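Stadero Health Card

The Stadero Health Card is a discount membership scheme sold in the Bemen area. Members pay a yearly fee and are promised lower prices for dental work, eye tests, physiotherapy and some prescriptions. It is often called health insurance, including in its own early leaflets, but it pays no claims and takes on no risk.

Eligibility

The scheme advertises that "everyone is accepted". In practice applicants must be over 18, live within 40 miles of Bemen and pay by direct debit. Existing illnesses are not a bar to joining, though this means little in a scheme that never pays a bill. Children can be added for a further fee. Cover is said to start at once, yet the terms allow a wait of 7 working days before the first discount can be used.

Benefits

The current brochure lists 809 participating practices. The figure appears to count each practitioner separately, so a clinic with several dentists is entered several times. Discounts are taken from a "usual price" set by the practice itself, and the scheme does not publish these prices. Claims that a typical family saves 2000 a year have been repeated in local advertising without any working shown.

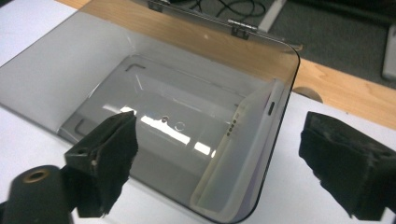
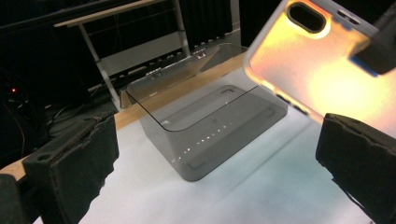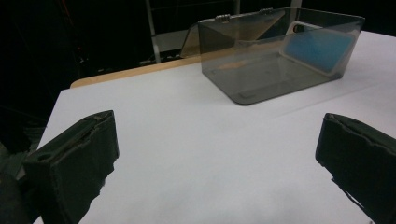
Second picture: tinted, see-through storage box with the lid raised.

Administration

Membership is handled by Evik, a billing company, while the list of practices is kept by Nwosu, a separate agency. Complaints about refused discounts are passed between the two. Refunds are offered in the first month only, and not if the card has been used.

Criticism

Critics say that many members already qualify for free or reduced-cost care and gain nothing by joining. The scheme replies that renewals are high. Membership renews automatically each December unless cancelled in writing.

See also: Dental plan; Health cash plan; Prescription charges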